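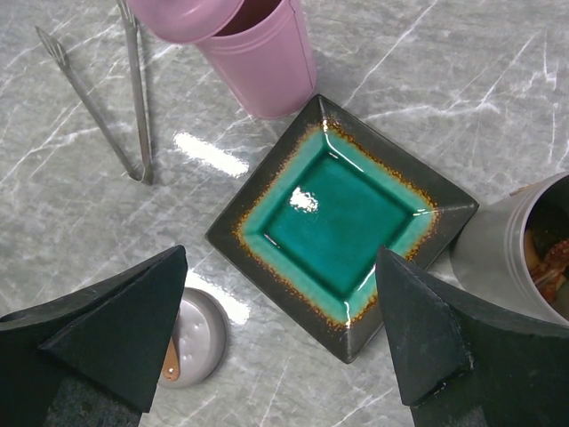
A plate with a turquoise centre on the worktop of the Surell station, between the fingers of one gripper.

Equipment review: the Surell two-arm table station
Demonstrated at the Ellano open day, Forasden, 4/26/22

Purpose of the visit

The Arroyo Institute for Catering and Household Training attended the spring open day held by Ellano at its Forasden premises. The Institute has been considering since January whether a small robot station should be bought for the second-year course in kitchen technology, and the Surell was one of the units on the list. The visit was led by Amparo Benítez, head of practical teaching, with two members of the workshop staff.

The review that follows is based on one morning of demonstrations and on the printed matter handed out by the supplier. The Institute has not had the station on loan. Remarks on wear, repair and running costs are therefore left out.

The station

The Surell is a table with two small arms fixed to a grooved aluminium rail along its front edge. Walls close off the back and the two sides. The surface has a grey marble pattern and resembles the counter of a domestic kitchen, which our staff considered a good choice for teaching purposes. According to the supplier's sheet the work area measures 1000 mm by 600 mm and each arm can lift 500 g. Visitors were asked to remain behind a line on the floor while the arms were powered. 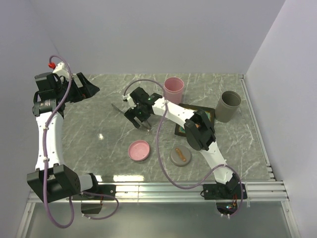
Photograph: Ellano, Forasden open day

The arms are white with black joints and motors. A purple tube is tied along each with white cable ties and then hangs in a wide loop over the rail. We raised this point with the demonstrator. The loops give the wrist room to turn, and we accept that some slack is needed, but in a classroom with sixteen-year-olds leaning over the rail they would be caught sooner or later. A cover or a second fixing point would be welcome. The same applies to the electronics under the right-hand base, where small lights and short wires are open to view.

The demonstration

The programme consisted of short table-laying tasks. Cups, lids, a round dish, a pair of tongs and a tray of toy sushi were used in turn, and the layout was altered between runs at the request of visitors. The items were of the sort found in any household, and the supplier deserves credit for this. At other open days we have been shown foam cubes and little else.

In the first task the arms were guided by an operator. Movements were slow and even, and the noise was low enough for normal conversation at the line. When both arms worked towards the middle of the table the operator reduced the speed further. We asked whether the software prevents the arms from touching. The answer was that a limit can be set for each arm, but that the operator remains responsible when the two areas overlap. The Institute would wish to see this point stated more clearly in the manual, where it appears only on page 66.

In the second task the arms worked without guidance. Results were mixed. Lids were handled well. Small pieces of toy food were more difficult, and on two occasions a piece was dropped at the edge of the tray and had to be put back by hand. The demonstrator paused the station each time, opened the log and explained what had been recorded. Our staff found these pauses the most useful part of the morning.

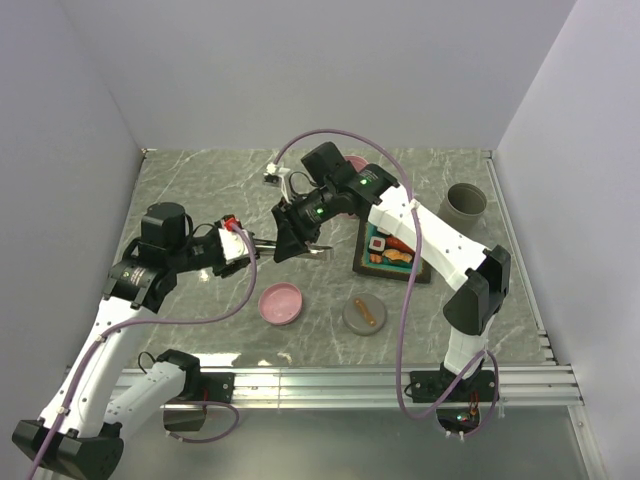

Suitability for teaching

The course in question deals with portioning, plating and the safe use of powered equipment. Students are not expected to write software. The Surell is supplied with a set of prepared tasks and a plain control screen, and Ms Benítez was able to start and stop a task after a few minutes of instruction. The stop button is large and well placed for a right-handed user. There is no second button on the left side, and one should be offered.

Changing a prepared task is less simple. Positions are entered on a separate page, the names of the fields are not explained, and there is no way to return to the earlier values short of loading the whole task again. A teacher with a group waiting would find this tiresome. The supplier stated that a new version of the screen is in preparation but gave no date.

The gripper fingers are changed with a hex key. We were allowed to try this on an unpowered arm and had the fingers off and on again within some ten minutes, without help. The spare set comes in a cloth bag with no labels.

Handling of utensils

A final run was arranged for our party with the tray, the tongs and the round dish set out on the table.

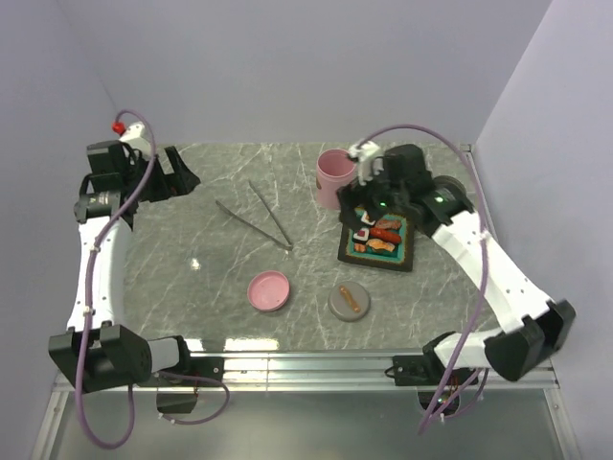 We had asked for utensils to be included, as portioning at the Institute is taught with tongs from the first week. The demonstrator advised that the prepared tasks do not cover the use of a tool by the gripper, only moving it from one place to another. The sales leaflet could be read otherwise and should be corrected.

Recommendation

The Institute regards the Surell as a sound station for supervised group teaching, with reservations on the cable loops, the single stop button and the page for changing tasks. It is recommended that a loan of one term be requested from Ellano before any order is placed, and that the loan include the spare fingers and a printed manual. Staff who wish to read the supplier's sheet may obtain a copy from the workshop office.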